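Prurlow Arts | What's On | Visits | Poems | Contact

Visits > Open days > Kanaan Print Rooms

Notes from the Kanaan open day

Written up fast on the train, Wednesday, February 24, 2021, so forgive the state of it. Got there for the first reading and nearly missed it, wrong staircase. Nabil Nasrallah already on his second poem. The long one about his grandmother's street, seven parts, each named after a shop. Part four (the button shop) is the one I'd go back for. He reads quietly and doesn't look up much. Chairs well spread, windows open, coats on throughout.

Then the print rooms. Two presses, one of them working. They do the Zoven pamphlets here, 50 copies a run, folded and sewn by hand. Asked what happens when one sells out. They do another 50, apparently, or they don't. The current one is Kavutis, poems and photographs on facing pages, and it has had almost 900 orders which for a sewn pamphlet is daft. Waiting list. Put my name down.

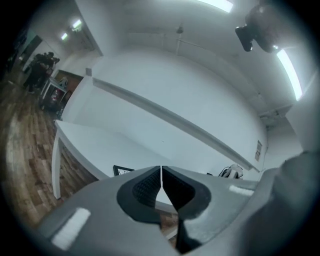

Nour Rizk took the photographs for it and gave the talk after lunch. Best bit of the day. She shot 71 rolls over three winters, old doorways mostly, stairwells, one harbour wall again and again, and the book uses eleven pictures. The poems came second. She sent Nabil a print a week in the post with nothing written on it and he sent back whatever he had. Some weeks a whole poem, some weeks a line. One week just the word "salt", and it's in the book, page to itself.

Somebody asked did the poems explain the pictures. She said she hoped not. Somebody else asked about leaving home and whether the doorways were about that, and she thought for a good while and said some of them were. Liked her for that.

Open mic at the end. Mixed. A sonnet about a bus, very good. A man did his from memory and lost it halfway, started again, got through, big clap. I read the short one about the orchard, too quick as allways. 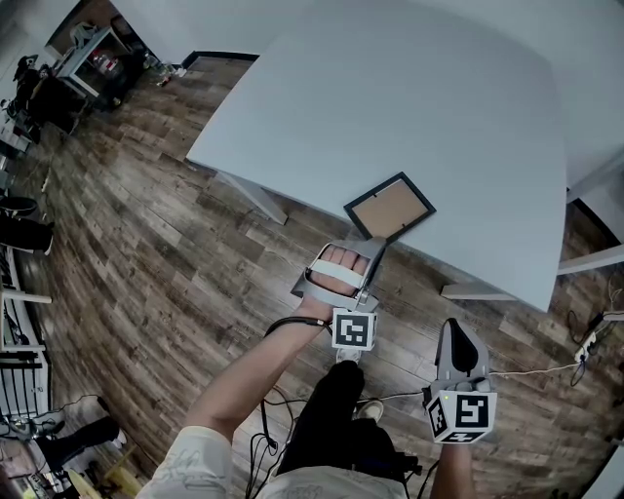

On the table at Kanaan, a small frame lying back upwards.

Practical stuff. Tea is free, cake isn't. Bus 1326 stops at the gate but not after six, so walk down to the main road. Stairs to the print rooms are steep with a rail on one side only. Pamphlets cash only, bring coins.

Next open day is October. They want short poems for the wall, any language, under twenty lines, one per person. Leave them at the desk or post to the Kanaan adress on the contact page. Nabil is picking. I'm sending the orchard one again, with the last verse gone.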